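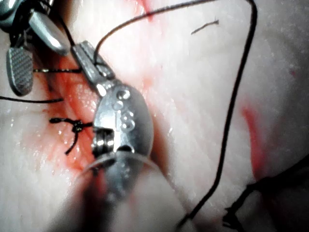
Stitching notes, the quick version

Ten minutes before I have to leave so this is going up unpolished. Ronja Lindholm asked me for my suture notes back in April and I kept saying yes yes, next week. Sorry Ronja.

Practice tissue, black thread, curved needle. Small stitches. That's been my whole winter, more or less. I did the first lot at the Clusham evenings and then got stubborn and kept going on my own time.

Things I wish I'd written down sooner:

Thread length. I always cut too long. Then it loops back over itself and gets in under the jaws and you spend more time chasing thread than tying it. Shorter. Shorter than that.

Grab the needle back from the tip. Not at the very end where it wants to spin. Took me 200 throws to stop doing this and I still do it when I'm tired.

Glare. Moist tissue under a strong light goes nearly white and the pale bits all look the same. Dark thread helps a lot. Turn the lamp down if they let you (Aasen never lets you).
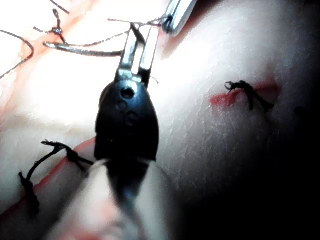 Last updated: January 1, 2021

Ok, knots. A black knot sitting right over the middle of a short red cut, that's what I'm after, tails and all. The tails go spiky and frayed on me and I used to fuss about it. Now I leave them. Wedlow says trim closer, I say it's a practice pad.

What matters more to me is how hard you pull. Too much and the edges pucker up, too little and the first throw slides open while your setting up the second. I pull till the edges just meet and then stop, even when my hands want a bit more. 2 throws one way, one back. Say it out loud if you have to, I do.

Keep both tips where you can see them. When one wanders off to the corner I lose track of which end of the thread I'm holding, and then the loop goes round the wrong way and its a granny knot again.

Also tried a paler, thicker thread, braided looking. Nice to hold, but hard to follow on a pale pad. Going back to the black for anything small. 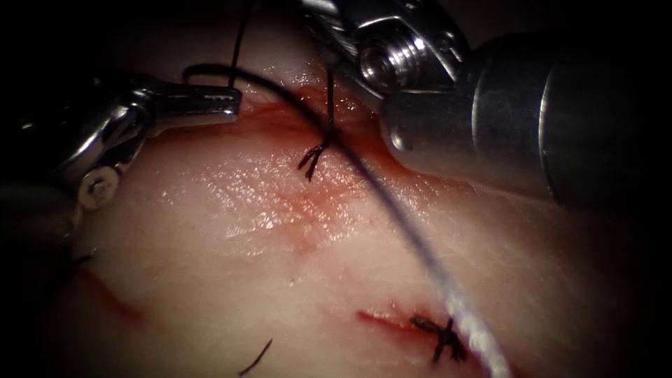
Still to sort out

Clearing loose thread as I go. Mine ends up all over the pad.

Left hand. Bad. Needs its own post.

Find the Clorketti handout, I think it's in the car.

Running, more when I'm back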